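4.3 Opening a missing person record

Use this section to create a new record in Urnska Case Desk, attach the first report, and release the record to other stations in the Arkville district. Closing a record is covered in section 4.6. Merging two records for the same person is covered in section 4.7.

Before you start

You need an account with the Intake or Supervisor role. Accounts with the Read Only role can open the form but cannot save it.

The station must be connected to the district server. The connection state is shown at the lower right of the main window. If it reads "Local", you can still enter the report, but the record number is not assigned until the connection returns.

Have the written or recorded statement of the reporting party at hand. Do not enter details from memory.

Creating the record

1. From the main window, select Records, then New, then Missing Person. The intake form opens on the Subject tab.

2. Enter the family name and given names. If the person is known by another name, select Add Alias and enter it on a separate line. Do not put aliases in brackets after the legal name. The search index does not read text in brackets.

3. Enter the date of birth. If only an age is known, leave the date blank and fill in the Age field. The two fields cannot both be filled.

4. Enter the date, time and place of last contact. If the time is not known, select Time Unknown. Do not enter 00:00 in place of an unknown time. The system treats it as midnight and sorts the record under the wrong day.

5. Select the source of the last contact: Seen in Person, Telephone, Message, Bank or Card Activity, or Other. If you select Other, a short text is required.

6. Open the Circumstances tab. Enter clothing, items carried, vehicle, and any medical needs stated by the reporting party. Use the drop-down lists where they exist. Free text is limited to 1,593 characters per field.

7. Open the Risk tab and answer all 11 questions. "Not Known" is a valid answer. A blank is not, and the form will not save until every question has been answered.

8. Select Save. The system assigns a record number and writes the first line of the activity log.

NOTE: The record number is made up of the station code, the year and a serial number. It cannot be edited or reused. If a record was opened in error, mark it Void (section 4.6). Do not overwrite it with a different person's details.

CAUTION: Do not use the Copy Record command to start a report for a second member of the same household. The command copies the risk answers along with the address. Open a blank form for each person.

Attaching files

Photographs, scanned statements and audio files are attached after the record has been saved for the first time. Each attachment is stored with the name of the account that added it.

1. Open the record and select the Attachments tab.

2. Select Add File and browse to the file. More than one file can be selected.

3. Choose a type for each file. Files with no type are stored but do not appear in the release preview.

4. For photographs, select one as the Primary Image. The primary image is used on bulletins and in search results.

5. Enter a caption. Captions print below the picture in the record and are included in the text search.

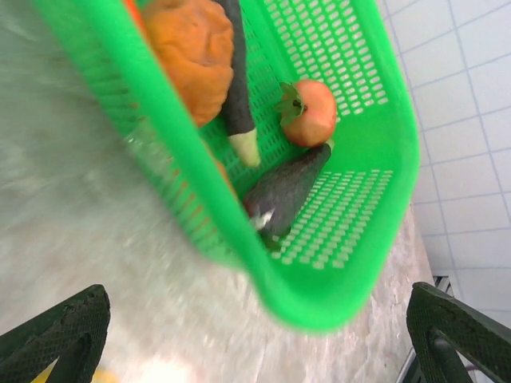 Figure 4-5. Green plastic basket with produce.

Captions should be short and state the subject only. Enter the date and place a picture was taken in the separate fields provided. If either is not known, leave the field blank.

Pictures larger than the station limit are reduced on upload. The original is kept on the district server and can be opened with View Original. Reduced copies should not be sent to a laboratory or to another agency.

NOTE: The Jin scanner driver saves multi-page documents as separate files by default. To store a statement as one attachment, select Combine Pages in the driver before scanning.

Releasing the record

A saved record is visible only to the station that created it until it is released. Release requires the Supervisor role.

1. Open the record and select Actions, then Release Preview. Read all pages of the preview.

2. Confirm that the name, age, last contact and primary image are correct.

3. Set the release level:

Level 1: district stations only
Level 2: district stations and partner agencies
Level 3: all of the above, plus the public bulletin page

4. For Level 3, open the Consent tab and record who gave permission for the public bulletin and how it was given. The Release button stays gray until this is complete.

5. Select Release. The state in the title bar changes from Held to Released.

CAUTION: A Level 3 release is published at once. Lowering the level later removes the bulletin from the page but does not recall copies already sent to mailing lists or news desks.

The fields Medical Needs, Reporting Party and Home Address are never included in a Level 3 release, whatever is entered in the preview options. Text typed into the Public Summary field is released exactly as written. Check it for addresses and telephone numbers before you continue.

Updating after release

Every change to a released record is written to the activity log and sent to the stations that have opened it. To avoid a series of short notices, make all changes and save once.

If there is no activity for 7 days, the record is flagged for review and appears in the supervisor's queue. Opening the record does not clear the flag. Add a log entry, even if it states only that there is no new information.

When a change of status is entered, such as Located, the public bulletin is held until a supervisor confirms that next of kin have been told. The confirmation is on the Consent tab. The system does not send a reminder for this step.

Error messages

Message 114, "Station code missing". The workstation has not been assigned to a station. See section 2.2.

Message 191, "Record locked". Another account has the record open for editing. The account name is shown in the message. Ask that user to save and close. A supervisor can break the lock from the Actions menu, but unsaved entries made by the other user are lost.

Message 203, "Image type not accepted". Save the picture as JPEG or PNG and attach it again.

Message 220, "Release refused by server". The consent entry is incomplete or the connection state is Local. Check both and repeat the release from step 1.

If a message is not listed, write down its number and contact the Jamis support desk. Leave the record open while you do so.

Section revised 2024-11-21. Applies to workstations on the Arkville district server.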